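The case for leaving the bed unmade until noon

I grew up in a house where the bed was made before breakfast. My mother checked. I kept the habit for 38 years and I have mostly given it up, and I think other people should consider doing the same.

My objection is to the order of things. In my house the bed is where laundry gets sorted. It is the only flat surface big enough for a full load. If I smooth the duvet at seven and tip the clothes out at nine, I have done the first job for nothing and will have to do it again.

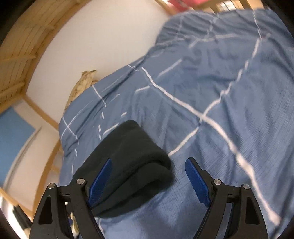 Socks and other small dark things are the worst of it. They get lost in the folds of the cover and turn up at night under somebody's foot. My rule now is that the small pieces come off the bed first, then the shirts, and the duvet gets shaken out last. Anything hiding in it falls on the floor where I can find it.

My friend Ildikó Pálfi disagrees. She says a made bed gives her a clean place to fold and that she works faster on it. She may be right for her own house. She lives alone and does one load every 9 days. We do one most mornings.

I still like a made bed, and I like it a good deal more at noon, when the clothes are in the drawers and it will stay that way until we get into it.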